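Monday, June 21, 2021
Skills lab notebook, Prumville site

In at 8 to get the ward bay ready for the second-year nursing group. Bed 3 still has the sticky brake on the foot end. I have put tape on the lever and moved it to the wall side so it won't be picked for the transfer station. Siamak Hassanpour has asked Betora for a part and is waiting to hear back.

Breathing manikin first. Left lung bag was slow to refill when we ran it on Friday's settings, so I took the chest skin off and went through the tubing. One push-fit joint behind the shoulder had worked half out. Cut the end square, pushed it home, ran it at 14 breaths a minute while I had a cup of tea. Both sides rising evenly when I came back. Left it going through the first briefing and it held.

The pulse at the left wrist is weak compared with the right. You can find it if you know where to press, but students will not, and they will write "absent" on the chart. For today we told them to use the right arm. Needs a proper look before the assessments. 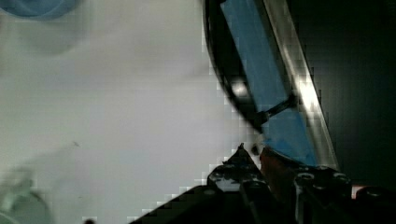

Scenario run, afternoon

Deteriorating patient, post-op, script as Montoya wrote it. Three groups, 10 minutes each plus debrief. I ran the controls and Siamak did the patient's voice.

Group one called for help early and then stood back waiting for it. Group two got the oxygen on quickly but did not repeat the observations until prompted. Group three did both and ran out of time on the handover. Debriefs went over by a few minutes every time, mostly because people wanted to talk about the phone call to the doctor. I think the call should be its own station next term.

Script problem: the blood pressure drop on page two comes before the cue that is meant to set it off. I have been correcting it by hand on the control screen. Montoya to change the master copy.

Sound from the bay was poor again. The ceiling microphone picks up the air handling more than the voices. Tried the clip-on one on the bed rail for group three and it was better, though it catches every knock of the rail.

Stock and jobs

Gloves, medium: down to the last box of 200. Ordered.
Trason pump trainer: battery will not hold, run it on the mains for now.
Wrist pulse, left: strip down Wednesday if the bay is free.
Ask Siamak whether he wants the recordings kept past the end of June.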